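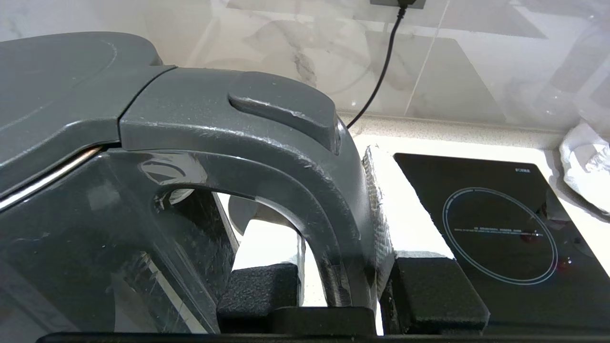

Water Hardness and Scale in the Student Kitchens of Wisgate Hall

Project report, August 2018
Supervisor: Gus Whitfield

1. Introduction

In our town the tap water is hard, and many students complain of white scale in kitchen equipment. The aim of this project was to measure the hardness in the four kitchens of Wisgate Hall and to compare it with the water of the village Stalitz, where the supply comes from a small lake.

2. Method

The samples were taken in June, always in the morning, after the tap had been running for two minutes. In total we collected 96 samples. Each sample was titrated with EDTA until the color changed from red to blue. For the scale test, we boiled one liter of water 30 times in the same glass beaker and weighed the beaker before and after.

3. Results

The mean hardness in Wisgate Hall was 312 mg/L as calcium carbonate. In Stalitz it was only 39 mg/L. Between the four kitchens we did not find an important difference. The beaker with water from the hall gained 812 mg of scale. The beaker with lake water stayed almost clear, and its change in weight was too small for our balance.

4. Discussion

The first six titrations were done by two persons, who did not judge the color in the same way. We repeated these samples, and the new values are used here. It would be useful to take samples in winter also, when the level of the lake is higher.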